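Search this manual Enter keyword Go

Section 21 – Counter jobs in Skodlow sim: set up and first run

Read section 20 first if the arm model isn't loaded. Everything from here on is wrist view.

Before you start

Can it clear a kitchen counter yet? Short answer, partly. Single items with room around them, fine. Things leaning on each other, so-so. Cloth, no. Anything with liquid in it, leave it out completely. People unpack Skodlow expecting it to do the dishes by the weekend and then write to support. Please don't. Sim first, then real counter, one item at a time.

You need:
Skodlow runtime, current build
Nana task pack (chores, kitchen)
3740 MB free disk for the textures
Keskin grip profile, either the standard or the soft one

CAUTION: Sim grip settings do not carry over to a real arm. Load the hardware profile again before any live run. Keep hands off the counter while the arm is powered.

Set up

1. Open Skodlow. File, New job, Counter.

2. Pick a counter surface. Plain is easiest. Stone with heavy veining is harder, the finder sometimes takes a vein for an edge. Do plain first even if your own kitchen is stone.

3. Load the Nana pack. Wait for the green tick. First load is slow, let it go, don't click twice. Clicking twice loads it twice and you get every item doubled up inside itself.

4. Set item limit to 1. You can raise it later.

5. Set the step limit to 900. Lower than that and it gives up halfway to the item. Higher is allowed but a stuck run just sits there.

6. Choose grip profile. Standard for hard stuff. Soft for everything else, and if in doubt.

7. Turn on wrist view. Check both fingers show at the bottom of the window. If only one shows, the mount angle is off – go back to section 20, step 4.

8. Hit Run. Watch the first one all the way thru.

Note: "Done" in the log means the arm finished its moves. It does not mean the chore got done. Look at the counter.

Items that touch

This is where most of the failed runs come from. Two or three things side by side get read as one big thing and the fingers come down too wide, or straight on top of one.

1. Pause when the fingers are over the group.
2. Open the Target panel. Click the item you want, not the group box.
3. Check the outline. It should follow one item only. If it spills over, click Trim.
4. Set approach to Narrow.
5. Resume.

Still grabbing the wrong one? Turn shadows down to Low and redo step 2. Blocky shadow edges are a render thing and the finder can latch on to them. Set them back to Normal before you score a run, othewise the score won't compare with anybody else's.

Code 47 on screen: target lost. Lift, back off, re-select. Three of those in a row, reset the job.

CAUTION: Never use Force Close to fix a bad grip. Not in sim either, bad habit.

What to expect

Sorting a mixed counter with no help from you – not there yet. With you picking the target, useful. Wiping down is a separate job type and still in test. Folding, not supported.

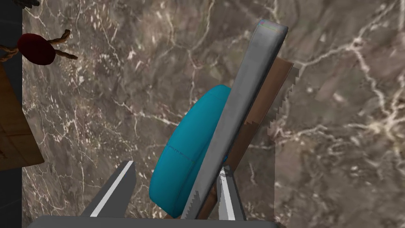

Plollard, August

Grey bar and teal item side by side on veined stone, lower ends between the fingers. Treat as touching items: Target panel, click one, Trim, approach Narrow. The brown strip along the other side of the bar is easy to pick up in the same outline, check for it. Stepped shadow on the stone to the right – Low shadows if the outline runs out that way.

Save the job before you close the window. Autosave does not cover the Target panel. Next: section 22, Raising the item limit.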